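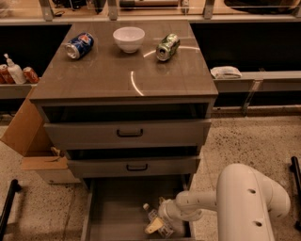

*Arm over the bottom drawer, bottle near the fingers.*

## Budgeting for a second arm setup – what do we spend on first?

**Sebastián Fuentealba** – 9 Sep 2022

Hi all! We're planning a second station for household tasks (opening drawers, putting bottles and cans away, that sort of thing) and I get to write the budget, which I'm far too excited about. The total has to be in by October.

The arm itself is mostly settled. We have a quote from Prarnex and another from Asano, and they're close enough that I'd be happy with either one. What I can't work out is everything around it. The Prarnex quote has one line for "end effector and consumables" at $1241, and I can't tell if that's one set of fingers or a year's worth. Asano doesn't list fingers at all.

The low drawer is my main worry. To get at a bottle lying on the bottom, the arm has to come in over the side wall with the wrist down next to the thing it's picking up. Do I pay for more reach, put the cabinet on a riser, or buy a lifting base and be done with it? And how much do people put aside for furniture and props? I've got 3 cabinets pencilled in and my colleague thinks that's greedy.

Any advice welcome, I'm new to the buying side of this and loving it.

---

**mallee_tinkerer**

Great project, and 3 cabinets isn't greedy at all! Drawer fronts come off, runners bend, and by the time you want a spare the shop has changed the handle. Get them all in one order and keep one flat in its box. Look at the handles before you look at the colour, by the way. A plain bar handle with decent room behind it will save you weeks compared with a little knob.

On the $1241, ring Prarnex and ask for the line to be split. When we bought from Schnyder we had the same sort of lumped line, and once they broke it up we found a mounting plate in there that we already owned. Ask for these as separate prices:

- gripper body
- fingers, per pair
- finger pads or covers, if they're sold apart
- mounting plate and cable
- freight (it was a nasty surprise for us)

For reach, please don't go off the number on the brochure. That's normally measured with the arm stretched out, and you'll be folding it down over the edge of a drawer, where you lose a lot. Ask both sellers if you can bring a cabinet along to a demo. Asano let us do it and were really good about it – they even found us a trolley.

I'd try a riser first. Ours is two sheets of ply and it cost next to nothing.

---

**Priya_K**

Agree about the riser, but only if the top of the cabinet still works for you once it's up. If you've got cans and a bowl sitting along the back of the top, the arm has to get over the front ones to reach the rear ones, and raising the whole lot makes that harder. We fixed the bottom drawer and lost the back row! In the end we went to a lifting base from Enimier. It ate 20 per cent of our budget and I'd do it again tomorrow.

Other things I'd put on your sheet:

| Item | My note |
|---|---|
| Lighting | Diffusers too, if your cabinet tops are at all shiny |
| Props | Buy doubles of anything that can be crushed |
| Spare fingers | At least two pairs on the shelf |
| Floor space | Measure with every drawer pulled right out |
| Training day | Ask for it to be thrown in |

Props are cheap. We spent $70 on cans, bottles and bowls in the first round and it kept us busy for ages. Mix up the finishes – clear plastic is a different animal from a coloured can and you'll want plenty of both.

---

**gearbox77**

just get the one with the longer warranty

---

**Sebastián Fuentealba**

Thank you, this is brilliant! I've emailed Prarnex for the split and asked Asano about bringing a cabinet in. Priya, did the Enimier base need bolting down? Our floor is rented and I'd rather not drill it.

---

**Priya_K**

No bolts on ours, but it's heavy, so check what your floor is rated for and make sure it fits through the door. Ours went in with a finger's width to spare.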